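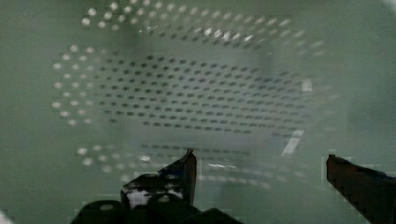
Dukberg, May

README for the Jiletti kitchen container notes

Welcome, and thank you for taking the time to read this before you go digging in the folders. I know a README is the part everybody skips, so I have tried to put in the things people write to me about most often, along with a few I would have liked to know myself when I started.

What is in here

Notes and pictures on the plain household containers that live in and beside a kitchen sink: colanders, draining baskets, berry boxes, storage bins with holes in them. The pale green one at the start of the page is a good introduction to the whole collection, I think. It lets light through, it has small round holes in rows on its walls, and the floor is one big regular grid of them. Notice how the floor holes come out dark while some of the ones on the far wall are bright. Same container, same sort of hole, and the light does all the rest! Leonie Merrick, who wrote most of the early notes, got into the habit of recording walls and floor on separate lines for just this reason, and we have kept it up.

How the folders are set up

There are 9 folders, one for each kind of container, and inside each you will find a text file of notes and the pictures that go with it. The notes are written in ordinary sentences, so please don't expect a tidy table. Ebony Tawhiri did start a spreadsheet, and it covers two of the folders so far (the colanders and the berry boxes). If you want to carry on with it, write to her first so you don't both end up doing the bins.

Words we use

"Floor" is the flat part at the bottom, and "wall" is any side, near or far. "Perforated" means made with holes on purpose; a cracked basket doesn't count, however well it drains. "Translucent" means light gets through but you can't read a label through it. We argued over that last one for most of an afternoon, and Ngaio Ellery finally settled it with a seed packet held behind a bowl.

For color, we write down what we see and leave the catalog name out of it. Pale green is pale green, even when the shop called it mint or sea glass.

Things to watch for

See-through plastic is hard to get a clear look at. Edges go soft, glare lands in streaks across the floor, and a row of holes can look doubled or smeared when you are close to it. If you are counting holes for a project of your own, count from the real object. We gave up on hole counts after roughly 7 containers and took the column out.

Sizes are missing for everything in the McKinnon folder. They were written on the back of an envelope, and I am still hoping to find it.

Adding your own

Please do! Send a few lines on what the container is used for in your house, how you clean it, and anything that annoys you about it. A soft brush from the inside seems to be the favorite for clogged holes, though Lorraine Sheehan soaks hers overnight and swears by it.

Questions about the notes go to Leonie, and missing files or broken folders go to Fitzgerald Esposito, who is usually at his desk before lunch.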